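Sekeo Handheld Gripper Set: Set-Up and Practice Guide
Section 6. Cloth Tasks on a Bed

This is the section we most enjoyed writing, and cloth work is where the Sekeo handhelds really shine. A cloth never lands the same way twice, so every take teaches something new! It also means that small habits matter a lot. The rules below are the house rules we follow at our Tunville site, and they work just as well in a spare bedroom as in a lab.

6.1 Before you pick anything up

1. Choose one bed and stay with it for the whole session. Moving to another bed means starting a new session in Nemudora.
2. Smooth the cover with your hands. Small wrinkles are fine (real beds have them), but flatten any fold tall enough to catch a fingertip.
3. Put on the wrist straps. Do this before you power up, on both sides.
4. Open and close each gripper 6 times, all the way. You want an even pull on the trigger and no clicking.
5. Check that the two fingers meet along their full length. If you can see light between them, go back to Section 3 and realign.
6. Drop the cloth on the bed from waist height. Don't arrange it. A heap is a perfectly good starting shape, and the messier ones are great practice.

CAUTION: Keep your free fingers away from the linkage arms while the gripper is closing. They move outward as the fingertips come together.

6.2 The first grasp

7. Come in from above and go slowly for the last part. Aim for a raised crease or a loose edge. Flat cloth is much harder to pinch, and you will end up pressing on the mattress.
8. Stop lowering as soon as the tips touch fabric. Close, wait one beat, lift.
9. If you miss, open fully and back off before you try again. Do not chase the cloth across the bed. Keep the miss in the recording and tag it "retry." 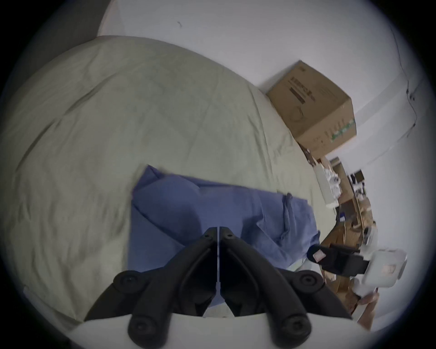
Fig. 6-1. Gripper lowered toward a crumpled cloth on the bed.

NOTE: Retries are welcome. A session with none at all usually means somebody has been deleting them, and those are some of the most useful seconds you can hand in.

6.3 Two-handed hold

10. Once a corner is up, bring the second gripper to the next corner along the same edge. Pinch close to the corner itself.
11. Raise both hands together until the top edge is near level. A little sag is fine. A tight edge is a warning sign: stop before the fabric pulls out of one side.
12. Hold still for a slow count of two. This pause gives Nemudora a clean point to split the take, and it makes labeling so much easier later on.
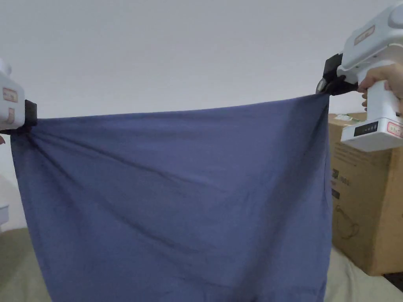
Fig. 6-2. Cloth held by its top corners, one in each gripper.

13. Lower the bottom hem first, then walk your hands forward and let the rest follow. Release one side at a time.

CAUTION: Never yank. The jaw pads are rated for steady loads, and a sharp pull can wear them early. Inspect the pads every 1,000 grasps and write the date in the Msimang log sheet at the back of this guide.

6.4 Between takes

Rest position is simple: both grippers forward, jaws open, nothing held. Begin and end every take this way. It sounds fussy, but matching start poses save hours when takes are compared side by side, and after a morning of it your arms go there on their own.
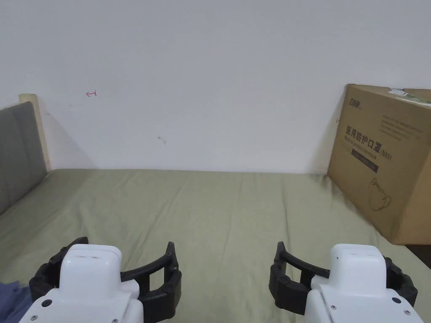 Move the cloth well to one side or off the bed before you call the reset. Boxes and other room items may stay where they are, as long as they stay put for the whole session and you can reach the work area without bumping them. If something does get bumped, leave it in its new place and add a line to the session notes. Putting it back "almost right" is worse than leaving it.

Take a break after 35 minutes. Tired wrists drift, and drift shows up in the data well before you feel it. Shake out your hands, get some water, and come back fresh!

6.5 Quick fixes

Cloth slips from one side: grip more fabric, then try again at a slower lift.
Both fingers close on the bed cover: open, raise, smooth the cover, restart the take.
Indicator stays dark after power-up: see Section 2, Charging.

Revised 24 August 2021

Reader comments (3)

foldinghabit
The two-second hold in step 12 fixed our splitting problem overnight. Could you put it in the towel section too?

T. from the night shift
Does the break rule start over if I swap the cloth? We have been arguing over this one.

Sekeo Docs
Great question! No, the clock keeps running until you set the grippers down. We'll add that to the November revision, along with the towel note.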